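Search the help pages
Search
All topics

Painting one wall dark in a long narrow living room – will it close the room in?

Posted by Salvador Pacheco

We moved into a ground floor apartment in November and the living room is 18 feet long and not very wide. One window at the short end, facing north. The whole place is landlord beige, and we have written permission to paint as long as it goes back to a light color when we leave.

My wife wants one of the long walls very dark, close to black. I'm worried it will feel like a hallway with a lid on it. The floor is a reddish vinyl that we can't change and it already throws an orange tint on everything after about 4 p.m. when the lamps come on.

What I would like to know is whether the dark wall should be the long one or the short one, whether I need a special primer under it, and how hard it is to cover up later. We have two sample pots from Tremby, one flat and one eggshell, and have tried both behind the door. The flat one already has a mark on it from my sleeve.

Rosário Serrano

Short wall if you want the room to look shorter, long wall if you want it to look wider on the other side. Either can work. With a north window I would put the dark on the wall opposite the window, so you look at it from the sofa and the light reaches it straight on. A dark wall that runs alongside a window gets light at a low angle and shows every roller line and every old patch.

Go with the eggshell. Flat black or near-black picks up skin oil and chalky marks, and you can't wipe them off without leaving a shiny spot. Eggshell will show more of the bumps in the wall, so fill and sand first. Do the sanding with a lamp held close to the wall. You'll find dents you never saw in daylight.

For primer, ask the store to tint it gray. White primer under a very dark color means an extra coat, sometimes two. I did our dining room with white primer to save 3 dollars and ended up buying another gallon of paint.

Order of work, if it helps: wash the wall with a little dish soap, rinse, let it dry overnight, fill, sand, wipe the dust, prime, then two coats with a full day between them. Tape goes on right before the finish coats and comes off while the last one is still a bit soft. If you leave it until the next morning, cut along the edge with a sharp blade first or it will pull the paint.

Going back to beige later isn't bad. One coat of stain-blocking primer, let it dry, two coats of the light color.

Gonçalo Correia

just do it, its paint. we did ours black and it was fine

Joaquim Barros

I agree with most of what Rosário wrote, but I'd think about the floor before the wall. A warm floor bounces color up onto whatever is next to it. A neutral gray can turn pinkish for the first couple of feet above the baseboard, and a black with a blue base can look muddy there. Get a bigger sample than the one behind the door. Paint a piece of poster board, stand it on the floor against the wall, and look at it in the morning and again with the lamps on.

Dark next to gray is easier to live with than dark next to beige. If your landlord allows it, do the neighboring walls in a mid gray and the jump at the corner won't be so harsh. 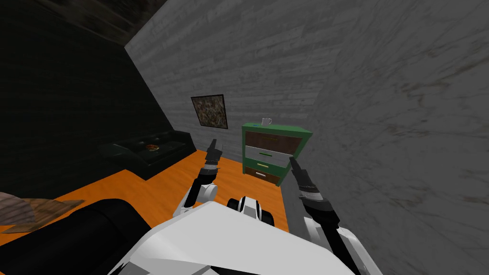

Lighting matters more than the color. One ceiling light in the middle of a long room leaves both ends dim, and a dark wall makes that worse. I would have 2 floor lamps at different ends, with bulbs of the same color temperature. Mixed bulbs are what make a room look dingy. If the orange tint bothers you, check the box, because a lot of lamps come with very warm bulbs. Going up a step or two toward neutral will calm the floor down, and it's much cheaper than a rug.

I'd still get the rug, though. Something plain and fairly pale, big enough that the front legs of the sofa sit on it.

As for the ceiling, leave it white. I painted mine to match the walls in my last place and was redoing it by spring. Also keep a small jar of the dark paint, labeled with the color name and the date. You will need it the first time somebody moves a chair.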